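How to compare two hand-held grippers without fooling yourself

Most gripper comparisons I read are worthless. Somebody picks up a foam block ten times, posts the success rate and declares a winner. If you're about to spend real money on a pair of hand-held units, set aside an afternoon and do it properly.

You need both grippers, a notebook, a kitchen scale and a pile of awkward things to grab. I ran mine with the Flemex and the Adell, both with their stock finger pads. Don't swap pads until you've finished the first round, whatever the sales sheet promises.

Step 1. Choose objects you haven't practised on. Packaged snacks are good because the wrappers crinkle, slide and change shape, and a glossy box next to a soft packet asks for two different grips. Heap them in a bowl so the pads have to get between things. A bowl with a rim that sticks out is harder again, and I'd use one.

Step 2. Leave the table as it is. Chargers, cables and plants stay put. A tidy bench tells you how the gripper does on a tidy bench.

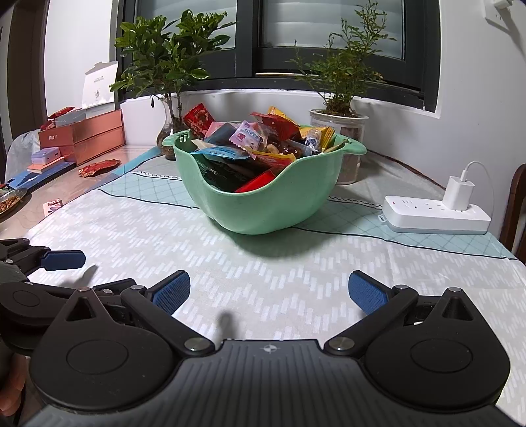
Danylo Moroz wrote in to say that this is all well and good, but a cluttered table only proves the operator can see around clutter, and he'd want the same grabs repeated by a second person before believing any of it. Fair enough. Get a second person. My scores dropped when I handed the Adell over, and I had been rather proud of them.

Step 3. Go in with the pads open and close slowly. Write down every grab, including the ones you'd like to forget. I logged 154 per gripper. A packet that slips and gets caught again is a slip – mark it that way.

Step 4. Check the camera view separately. A gripper can hold well and still give you footage where its own fingers hide the object. Play back a few clips at normal speed and note when you lose sight of what you're grabbing.

Step 5. Only now try other pads. The Otik set claims to last 2000 cycles. I stopped at 765 with one corner already lifting, so make of that what you will.

I preferred the Flemex, by less than I expected. I'll run both again in September with fresh pads.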